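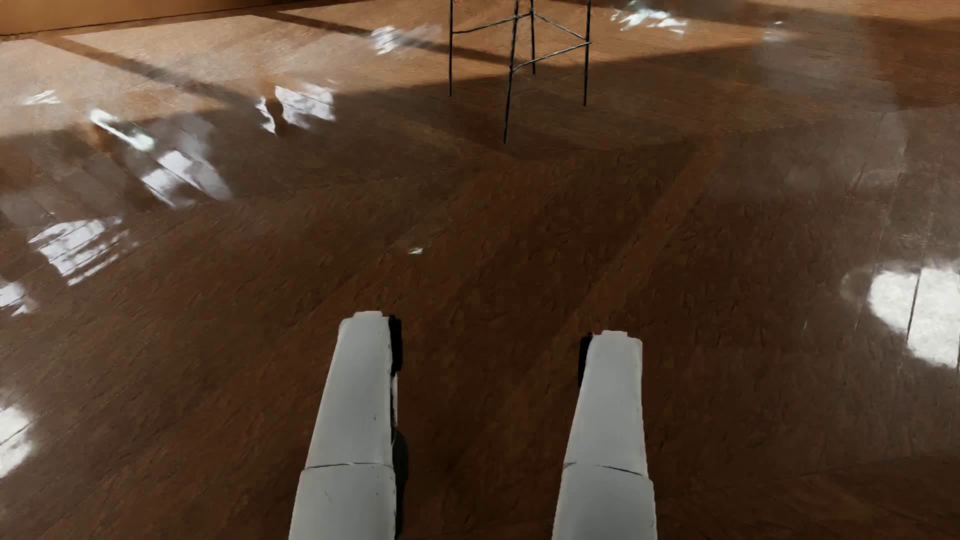 Setting up the Ritby room planner for a household humanoid

Ritby is the planning package Skodovine sells alongside its domestic robots. You build a copy of the room, place the robot in it and run the chores there first. The notes below come from two months' use of the standard licence. It loads 41 stock furniture pieces and allows 1,000 runs before it asks for renewal.

Before you start

Measure the room at floor level, not at table height. Skirting boards and radiator pipes take up space that a tape held at waist height will miss.
Enter door swings as solid objects. The planner treats an open door as a gap unless told otherwise.
Save a copy of the empty room. Every later layout should start from that file.

Floors

Set the floor finish early. The default is matt and gives flattering results. Polished boards throw back windows and lamps, and the robot's downward view picks these up as bright patches. Run each chore once with the sun low and once with it overhead. If the step planner hesitates at the edge of a bright patch, raise the glare filter by one notch and run it again. Two notches is too much – dark chair legs start to drop out.

Thin furniture legs need separate attention. Bar stools and metal-framed tables should be given a margin of 200 mm at the base. The margin applies to the whole footprint, cross rails included, so check that the robot can still reach the seat to wipe it. 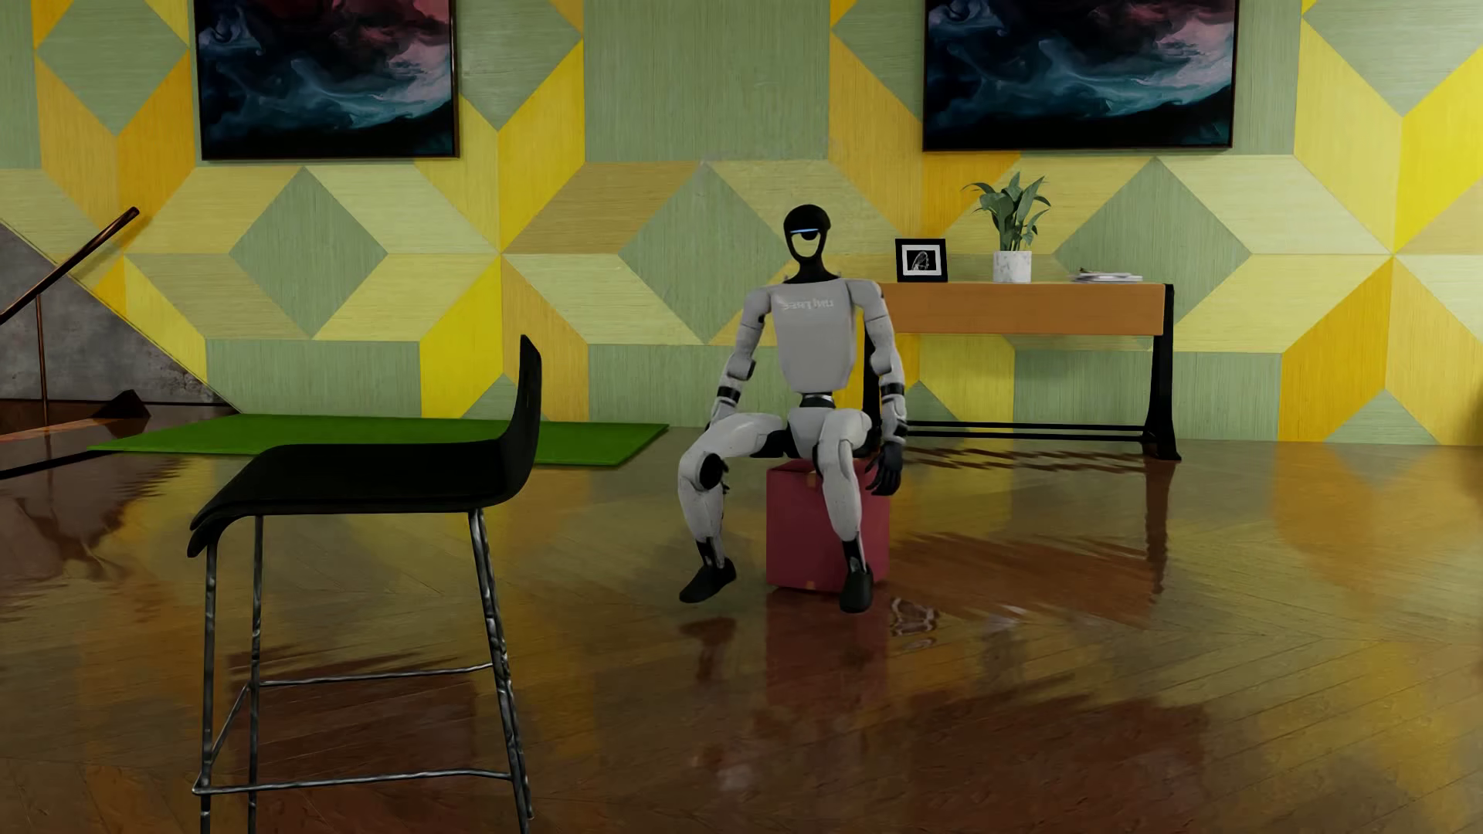
Seating is the weakest part of the standard licence. The stock poses assume a dining chair with a back, and the planner will accept almost anything else without warning. A plain cube seat like the reddish-pink one is a fair test: there is no backrest to lean on, and the feet are set at different angles, one turned outwards and the other pointing forward. Check three things before saving a seated pose. Both soles should be flat in the side view. The hands should be clear of the box sides. The torso should stay upright when the balance overlay is switched on. Type the seat height in by hand, as dragging the handle rounds the figure up.

Console tables and plants

Lock anything that stands on a table before a dusting run. Unlocked items slide at the lightest contact, and the run is marked as failed even when the dusting itself was sound.
Leafy plants are best given a simple cylinder as a boundary. Leaf-by-leaf contact slows the run badly and changes nothing in the route.
Loose papers should be grouped as one object.

Exporting

Export to the Gallirport format if the robot is on current firmware. The older Vương format still works, but it drops floor finish and glare settings, and these must be entered again on the robot.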